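Looking after the two-arm sorting cell, part 2: fingers, cables and the wrist view

Posted by Darcy Bolger, Apr 6, 2020

Welcome back, and thank you for all the kind notes about part 1. If you followed along you should have both arms bolted to the rail by now and a pot of tea on the go. This part is the fiddly bit (my favourite, I must admit), where we get the gripper fingers sitting nicely and the wrist camera looking where it ought to. I do ours on the Stoker cell here in Drultstead, but the steps are much the same for any small pair of arms.

Power the arms down and let them settle before you put your hands anywhere near them. Then slacken the two screws at the root of each finger, push the finger fully home and nip the screws up evenly, a little on one and a little on the other. Open and close the gripper by hand. You want the tips to meet along their whole length, and if they cross over even slightly, go back and do it again, because it only gets worse with use.

Now bring the power back up and look at the wrist picture. Both fingers should come in from the bottom, one on each side, with clear table between them and the bins beyond. 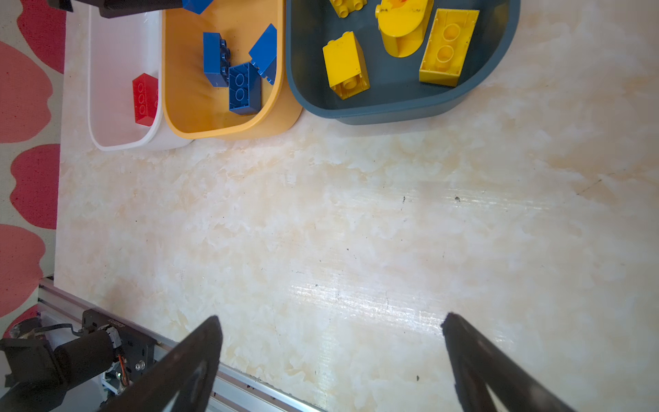
Wrist view with the fingers open: red in the white bin, blue in the middle one, yellow in the dark blue one.

If one finger sits much higher than the other, the camera bracket has probably twisted. Loosen it, turn it a whisker, tighten, look again. It took me 19 goes the first time, so do be patient with yourself!

Next come the cables. Run each arm slowly to its furthest reach and back, up to 20 times, and keep your eye on the loop between the base and the wrist the whole way. It wants enough slack to follow the arm without pulling tight, and not so much that it flops over the bricks. I use the soft reusable ties from Camargo and leave the wrist end until last.

With both arms happy, put some bricks out on the floor of the cell and send each arm over to a bin at low speed.
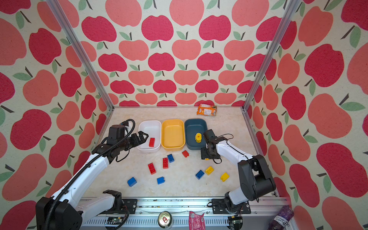 CHECKS AT THE BINS

Stop each arm with its gripper close to the bin and have a good look from the side. The open jaws should clear the rim comfortably. If they don't, raise the approach height a touch and save it under a new name, so you can always get back to the old one.

Brush along the front rail while you're there, slots and all, as grit loves to collect round the brackets. The Monon brushes with the long handles are lovely for this. After 200 picks I check the finger screws again, and I write the date in the cell's notebook.

Part 3 will cover teaching the bin positions.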